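I've driven past the Mittal building more times than I can count and never once been through the door, so when Flodia put up a notice saying the robot lab was having an open day on Tuesday, I rearranged my lunch and went. So did a lot of other people! The sign-in sheet was already at 89 names when I got to it a bit after noon, and the woman behind me said she'd tried the morning session and couldn't find a park.

For anyone who hasn't followed it, Flodia is the outfit that moved into the old Mittal print works last July. They've got 14 staff and they work on getting robot arms to handle soft stuff: cloth, bags, bedding, anything that flops. Their main project is called Fatasar (I asked what it stands for and got a shrug), and it's aimed at laundries and aged care homes, where somebody has to fold or straighten the same things all day long.

The first half hour was talk and slides, and I'll be kind and say the room was warm. We heard that a rigid box is easy for a robot and a tea towel is a nightmare, because a tea towel is a different shape every time you put it down. They've run 220 practice sessions on Fatasar so far this year, and someone has to sit with the arm for every one of them. There was also a bit about funding that went over my head, and a question from the back about jobs that got a longer and more careful answer than I expected. The short version is that the laundries they've spoken to can't fill the shifts they've got. A fellow near me didn't look convinced and told them so, and fair enough.

Then they let us into the workshop in groups, and that was worth the wait. We had to stay behind a yellow line taped on the floor, which every kid in the place treated as a personal challenge. The arm is slower than I'd pictured, and quieter too. I'd been ready for whirring and clanking, and mostly what I heard was people shushing each other. A screen on the wall let you see things from the gripper's side, and I spent more time watching that than the arm itself (it makes you a little seasick when it swings around). 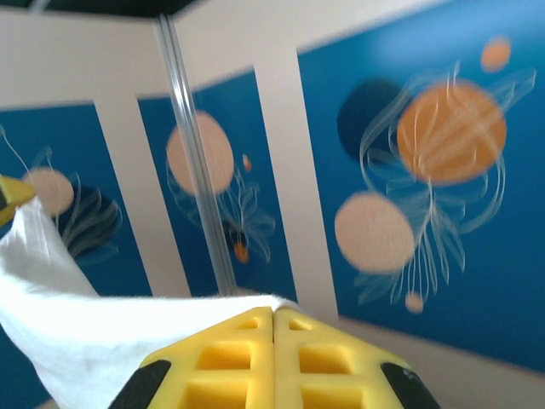

*The gripper's own view at the Flodia open day, with white cloth at its yellow fingers and the blue panels behind.*

The fingers got plenty of attention from my group. They have a waffle sort of pattern moulded into them, with black rubbery pads at the outer corners, and one of the kids wanted to know if you could eat them. You can't. My favourite question came from a girl of maybe seven, who asked whether the robot gets bored. The engineer said no, but that she certainly does, and the whole group laughed.

I'd have liked more time in the workshop and less in the chairs, and the sausage sizzle ran out of onions well before one o'clock, but those are small complaints. Entry was free, with a gold coin tin at the door for the Brerninent library, and they were hoping to raise $100 for the kids' reading corner. The tin looked pretty heavy on my way out.

Flodia says it'll hold another open day once the next stage of Fatasar is up and running, with bookings this time so people aren't left standing in the hallway. Parking at Mittal is hopeless, so take the bus if you can. It stops right across the road.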